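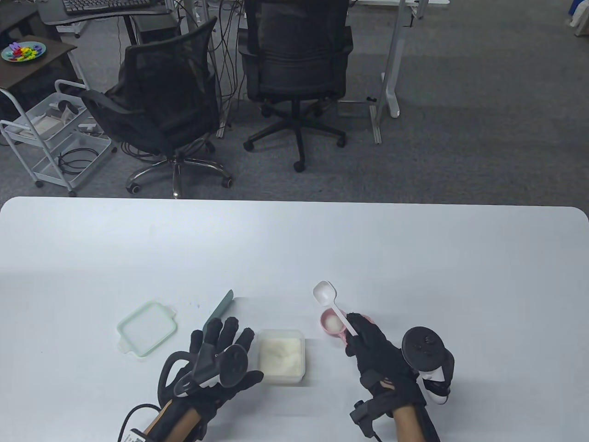 The Lesach procedure for transferring sugar began on page 36 of the binder and ran to 227 steps. Iulian Surdu had written most of them. Step one was to clear the table. Step two was to confirm that the table was clear. By step nine the operator had the square container in front of him, lid off and laid flat to the left, the pink bowl to the right, the long-handled white spoon in the right hand and the green spatula within reach of the left. Surdu had specified the lid position himself after a disagreement with Eshun, who favored the right side. The disagreement had lasted from December until the middle of winter, and was settled by Eshun's transfer to another floor.

Surdu read the steps aloud from a chair by the window. He read at an even rate and paused after each one.

"Spoon to bowl," he said.

The operator moved the spoon to the bowl.

"The bowl is to remain where it is."

"It's where it was."

Surdu wrote this down. He had a column for remarks, and he filled it in small capitals with a mechanical pencil. The contents of the container were entered on the sheet as Sugar, White, Granular. An earlier sheet had said only Sugar, and Tevmont had sent it back.

Tevmont was the client. Its kitchens were at Rokuvcombe, three hours up the valley, and fed 1,077 people twice a day. Surdu had gone there once. He had seen the dry store, the scales and a long counter where four people portioned sugar into bowls without reference to any document. He had asked the nearest of them how she knew when to stop. She said she stopped when it was enough. He put that in his report, in quotation marks, and Tevmont's reply was an order for a written procedure.

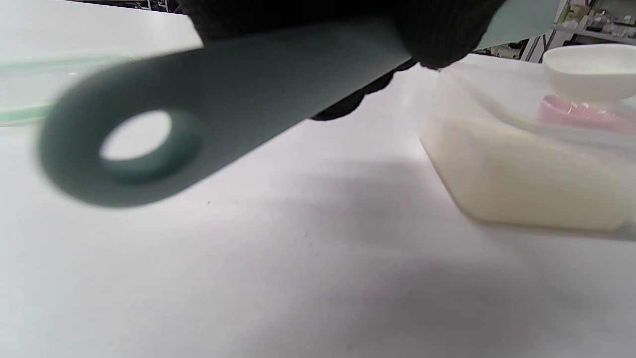
The difficulty was in the word level. In the first draft, a spoonful was level when the sugar did not rise above the rim. In the second it was level when the flat of the spatula had been drawn across the rim one time. Eshun had pointed out that these were different quantities. He had weighed both and put the results in a table, and the table was correct. Surdu kept the second definition and removed the table.

"Step 50," he said. "Take up the spatula by the handle."

"Which end of the handle?"

Surdu looked at the page. The page did not say. He went back through the two pages before it and found that the spatula had been described by color, by material and by length, and that its handle had been assumed. He took out the pencil.

"How would you pick it up if I weren't reading?"

"I don't know. I'd pick it up."

"Do that slowly, please." 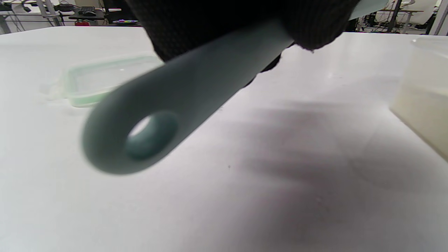
He left his chair and stood at the far corner of the table, with his hands behind him so as not to cast a shadow on the work. He noted the position of the thumb. He noted that the hole at the end of the handle stayed clear of the fingers, and he thought this could be made a requirement. Then he thought of the woman at the counter in Rokuvcombe, who had used the edge of her hand.

"Is something wrong?" the operator said.

"No. Put it down and take it up again."

The second grip differed from the first. The third differed from both. Surdu recorded all three, and under them he wrote Any, and underlined it, and went back to the chair.

They stopped for lunch at step 64. The operator ate a sandwich in the corridor. Surdu stayed with the binder and read Eshun's old comments, which were in green ink and which he had never removed. Beside the paragraph on the lid Eshun had written: left is fine if you are you. Surdu had taken this for an insult at the time. He was left-handed, and it had not occurred to him that Eshun knew. 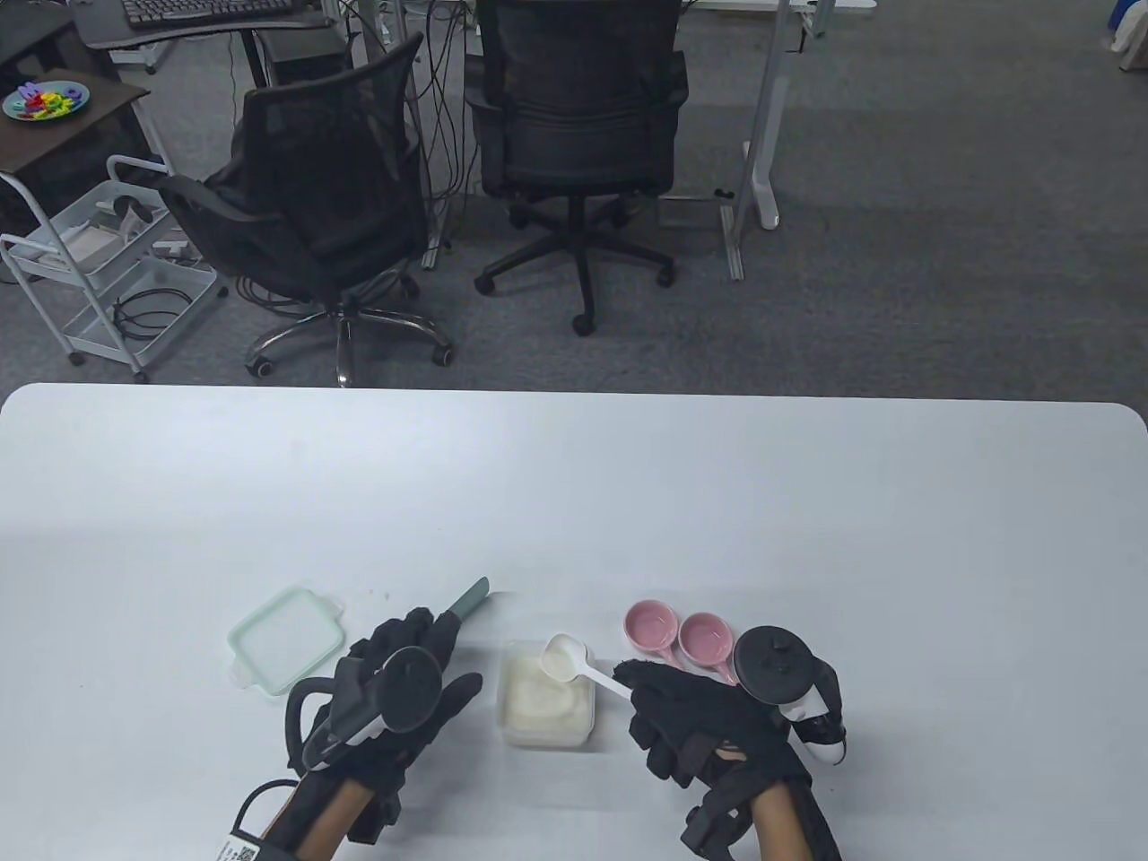

In the afternoon he read faster. Several steps he passed over without reading, and the operator carried them out anyway, in an order that was nearly the written one. At step 131 there was nothing left to say about the spoon. At step 140 Surdu closed the binder on his finger and watched.

"Do I keep going?"

"Until it's enough," Surdu said.

The operator considered this, and went on for a short while, and stopped.

Surdu filled in the date, February 14, 2023, and the name of the material. In the column for remarks he wrote that the lid could go on either side. He made a copy for Tevmont and carried the other one upstairs.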